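In praise of the fussy recycling box

Right, I'm going to say something unpopular on our street. I liked it better when we had to sort our own recycling.

If you're not from Suvcombe you won't know that we went over to the one big bin in April. Everything goes in together, lid down, off it trundles, and a machine in Kulton is supposed to work out what's what. Before that we had separate boxes and a leaflet the size of a road map, and you'd have thought from the moaning that we were being asked to smelt the tins ourselves. I moaned too! I moaned about the lids on or lids off question for most of a winter. And now the boxes have gone I find I miss them, and I've been trying to work out why.

Part of it is plain suspicion. I've never met anyone who can tell me what happens to a pasta sauce jar when it's been tipped in with a week's worth of newspapers and then squashed. Glass breaks. Bits of it get into the paper. You don't need a degree to see that the paper is worth less afterwards, and I'd guess somebody has to pay for that somewhere along the line (I have a fair idea who).

But the bigger part is what the boxes did to my shopping. When you have to pick up every single bottle and decide where it goes, you notice how many there are. I was getting through a shocking amount of fizzy water. Seven bottles a week, one a day, and I only knew because they filled the plastic box on their own and I had to stamp on them in my slippers. So I stopped buying it. I drink from the tap now and put a slice of lemon in if I'm feeling grand. I don't think the big bin would ever have told me that. The big bin swallows everything and keeps quiet about it.

My neighbours say I'm being daft and that people won't sort if it's a faff. Well, some won't. I grant you the flats above the shops never had room for three boxes and a caddy, and anyone with a bad back has every right to cheer for wheels. I'd give them the big bin tomorrow and not think less of them. What I object to is the idea that the rest of us can't manage it. We manage school uniform lists. We manage the parking permit website, which would test a saint. Glass here, plastic there, cans over there is not hard, and small children are brilliant at it, far stricter than their parents.

I'd also like to put in a word for the deposit machine at Durura, the shop by the station. People queue for that thing. They bring carrier bags of cans and feed them in one by one for a few pence each, on a Monday, in the rain, and they look perfectly cheerful. So don't tell me we've all become too busy to handle our own rubbish.

As for the cost, the council's letter said the new bins would save 60 households' worth of something or other, and I've read that paragraph four times and still couldn't tell you what. If they can explain it I'll listen. In the meantime I've gone back to keeping things separate at home, which my family thinks is ridiculous given where it all ends up, and I carry the glass down to the bottle bank by the swimming pool on my way to work. It makes a lovely smash.

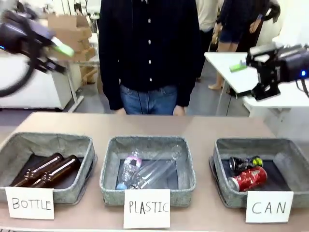

Rutkowska: Agree with you on the glass, but you've let the boxes off lightly. Ours had no lids, and every windy collection day I was chasing yoghurt pots down the hill before breakfast. If they'd bring back sorting with proper lids I'd sign up tonight. Until then I'm keeping my big bin.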